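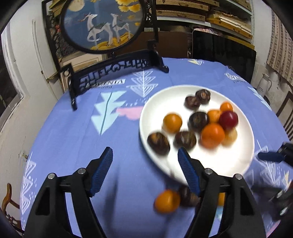
*Gripper no. 2 with the blue ribbed pads, jaws open, fruit plate on the table.*

**11/01/2025** – Rastness hand gripper, pad test

New pads are on both jaws. Spring from Oosthuizen, screws from the Ranerov box. I closed the jaws 500 times by hand before I began with fruit. The left pivot had some play after this, I tightened it a quarter turn.

Orange fruit: 20 picks, no marks on the skin. The dark round ones slip out when I take them above the middle – go lower.

To do: print softer pads, 60 percent fill. Ask Fetitz for longer pins.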